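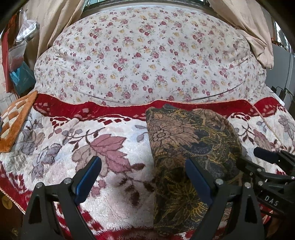

Blätter in Mauve und Altrosa, dazu der rote Rand: meine Kuscheldecke auf dem Bett, und auf ihr der dunkle Paisleystoff.

Flauschdecken waschen und falten, ohne dass der Flor leidet

Ich gebe es gleich zu: Ich habe schon eine Decke ruiniert. Eine cremeweiße, herrlich dick, ein Geschenk von meiner Schwester, und nach zwei Runden bei 60 Grad mit Weichspüler fühlte sie sich an wie ein alter Badvorleger. Seitdem bin ich bei dem Thema ein bisschen pingelig (mein Mann sagt: anstrengend), und weil im März bei uns sowieso immer die Winterdecken durchgewaschen werden, schreibe ich euch jetzt mal auf, wie ich das mache. Es geht um Decken mit Flausch, also alles, was oben so plüschig ist, dass man mit der Hand Striche hineinmalen kann. Wolle ist ein anderes Kapitel, die lasse ich heute weg.

Was ihr braucht

Flüssiges Feinwaschmittel, kein Pulver
Eine weiche Kleiderbürste
Ein paar alte Handtücher
Einen Wäscheständer mit Platz drumherum
Ein freies Stück Bett zum Falten
Einen Baumwollbezug zum Verstauen

Ich benutze seit Jahren das Feinwaschmittel von Lachance, aber nehmt, was ihr dahabt. Hauptsache flüssig. Pulver hat sich bei mir im Flor festgesetzt, und dann stand ich da und habe weiße Krümel ausgebürstet, auf weißem Grund, bei Küchenlicht. Macht Laune!

Schritt 1: Ausschütteln und anschauen

Decke nehmen, raus auf den Balkon und kräftig schütteln. Danach lege ich sie ausgebreitet aufs Bett und gehe mit der flachen Hand einmal drüber. Krümel, Haare und die berühmte verschollene Haarklammer findet man so am schnellsten. Den Rand schaue ich mir extra an. Wo eine Kordel oder eine Borte sitzt, geht gern mal die Naht auf, und ein kleines Loch ist nach der Wäsche ein großes Loch. Also vorher zwei, drei Stiche von Hand, das reicht meistens.

Dann das Etikett lesen. Ja, wirklich. Wenn da ein durchgestrichener Bottich drauf ist, hört diese Anleitung für euch auf, dann ab in die Reinigung damit.

Schritt 2: Farbprobe

Weißer Grund und kräftige Farben auf einer Decke, da werde ich vorsichtig. Rot ist mein spezieller Freund. Ich mache ein weißes Tuch nass, gebe einen Tropfen Waschmittel drauf und drücke es eine Minute an eine rote Stelle am Rand. Bleibt das Tuch weiß, darf die Decke in die Maschine. Wird es rosa, wasche ich kalt in der Badewanne und spüle so lange, bis das Wasser klar bleibt.

Dunkle Stoffe kommen nie mit hinein, auch wenn in der Trommel noch Platz wäre. Gemusterte Tücher, Kissenbezüge und alles mit Schwarz, Senfgelb oder dunklem Rosa wasche ich separat auf links. Ich habe das einmal anders gemacht. Das Grau ist nie wieder rausgegangen.

Schritt 3: Waschen

30 Grad, Schonprogramm, die halbe Menge Waschmittel und ein zusätzlicher Spülgang. Die Decke kommt allein in die Maschine und soll locker liegen. Wenn ihr schon beim Reinstopfen die Knie zu Hilfe nehmt, ist die Trommel zu klein, dann lieber in den Waschsalon mit den großen Maschinen.

Kein Weichspüler! Der legt sich um die Fasern und verklebt sie, und genau so ist meine cremeweiße gestorben. Ich gebe stattdessen manchmal einen kleinen Schluck Essig ins Weichspülfach, das riecht man nach dem Trocknen nicht mehr.

Schleudern ist so eine Sache. Ich bleibe bei 600 Umdrehungen, auch wenn die Decke danach noch schwer ist. Vinzenz Koller, von dem ich meine alte Maschine habe, schwört auf 800. Bei ihm sehen die Decken auch gut aus, also probiert es aus, wenn euer Etikett nichts dagegen hat.

Schritt 4: Trocknen

In den Trockner kommt bei mir keine Flauschdecke mehr, Hitze und Kunstfaser vertragen sich einfach schlecht. Ich lege zuerst Handtücher auf den Boden, die Decke drauf, rolle alles zusammen wie einen Strudel und knie mich ein paarmal drauf. Da kommt erstaunlich viel Wasser raus. Danach hänge ich sie über zwei bis drei Stangen vom Wäscheständer, damit sie nicht in der Mitte durchhängt und Luft von unten bekommt.

Nach ein paar Stunden einmal wenden und ausschütteln. Im Winter dauert es bei uns gut und gern zwei Tage. Nicht auf die Heizung legen, die Rippen drücken sich in den Flor und man sieht sie ewig.

Schritt 5: Bürsten

Mein liebster Teil! Wenn die Decke noch ganz leicht klamm ist, bürste ich sie mit der weichen Kleiderbürste erst gegen den Strich und dann mit. Kurze Züge, wenig Druck. Bei großen Blumen und Blättern sieht man richtig, wie das Muster wieder klar wird, weil die Fasern alle in dieselbe Richtung liegen. Borten und Kordeln lasse ich aus, dort bleibt die Bürste nur hängen.

Schritt 6: Falten

Das Bett ist der beste Falttisch, den ich kenne. Die Decke liegt mit dem Flausch nach oben, und ich streiche sie von der Mitte zum Rand glatt. Dann:

Längs einmal zur Hälfte, Flausch nach innen.
Noch einmal längs, so dass ein langer Streifen entsteht.
Von beiden Enden zur Mitte schlagen und eine Handbreit Platz lassen.
Die eine Seite auf die andere klappen, fertig.

Durch die Lücke in der Mitte gibt es keinen scharfen Knick, und das Paket bleibt von alleine liegen. Bei sehr dicken Decken lasse ich den zweiten Schritt weg, sonst wird ein Turm daraus, der bei der ersten Gelegenheit umkippt.

Für glatte Kissenbezüge und Tücher geht es viel einfacher: zur Hälfte, noch mal zur Hälfte, mit der Hand ausstreichen. Die lege ich immer obenauf. Unter einer schweren Decke kriegen sie nur Falten.

Schritt 7: Verstauen

Vakuumbeutel sind praktisch, das will ich gar nicht abstreiten, nur brauchte meine Decke danach eine gute Woche, bis sie wieder nach Decke aussah. Ich stecke sie lieber in einen alten Baumwollbezug, Säckchen Lavendel dazu und oben in den Schrank. Ganz wichtig: Sie muss durch und durch trocken sein. Fühlt mal in der Naht am Rand nach, da hält sich die Feuchtigkeit am längsten.

Noch zwei Sachen, die ich oft gefragt werde

Wie oft waschen? Bei uns zweimal im Jahr, dazwischen wird gelüftet. Wer Hund oder Katze im Bett hat, wird öfter ranmüssen.

Und wenn der Flor schon verklebt ist? Noch mal waschen, ganz ohne Waschmittel, nur mit Essig und viel Wasser, dann bürsten. Bei leichten Fällen hilft das. Meine cremeweiße hat es nicht mehr gerettet, die liegt jetzt im Kofferraum und wird beim Picknick ausgebreitet.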